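Skerkbridge, Mi., 12. Juni

**Der Roboter räumt auf, das Personal war schneller**

Seit dieser Woche darf in der Drogerie Sleiman eine Maschine erledigen, wozu dort niemand Lust hat: durcheinandergeworfene Kosmetik aus der Schale nehmen und einzeln ablegen. Die Firma Ruvley hat dafür ihr Modell Gamska aufgebaut, einen Arm mit zwei schwarzen Fingern und der Geduld eines Finanzbeamten.

Geübt wird an Lippenstiften und Lipgloss. Das klingt harmlos, ist es aber nicht – viele Hüllen sind glatt, die Kappen mal rund, mal verziert, und in der Schale liegt gern eines quer über dem anderen. 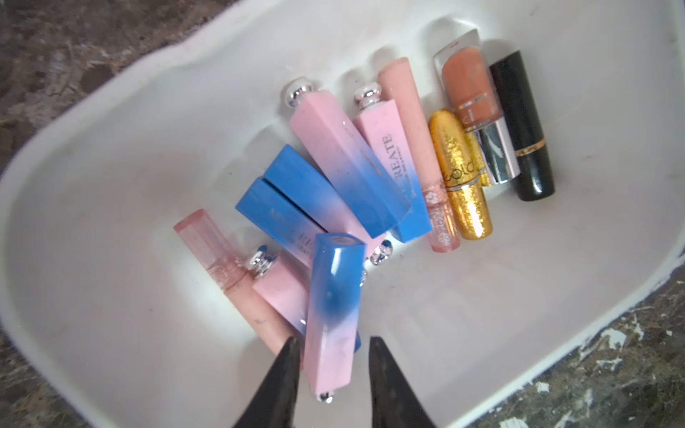 Nadine Najjar findet, man solle die Sache nicht kleinreden. Vor einem Jahr hätte so ein Greifer an einer glänzenden Hülse noch kläglich vorbeigefasst, heute frage man immerhin schon, ob er bezahlbar sei. Sie räume die Tester trotzdem lieber selbst ein, »dann stehen sie wenigstens mit der Schrift nach vorn«.

Die Zahlen vom ersten Vormittag geben beiden Seiten recht. Von 30 Griffen saßen 28, einer ging ins Leere, und einmal landete ein Stift unter dem Tresen, wo die Maschine ihn für erledigt hielt. Für eine Schale brauchte sie 15 Minuten. Eine Aushilfe schafft das, während sie telefoniert.

Ruvley will bis September 200 verschiedene Artikel im Programm haben, auch Cremetiegel und Wimperntusche. Haargummis stehen vorerst nicht auf der Liste.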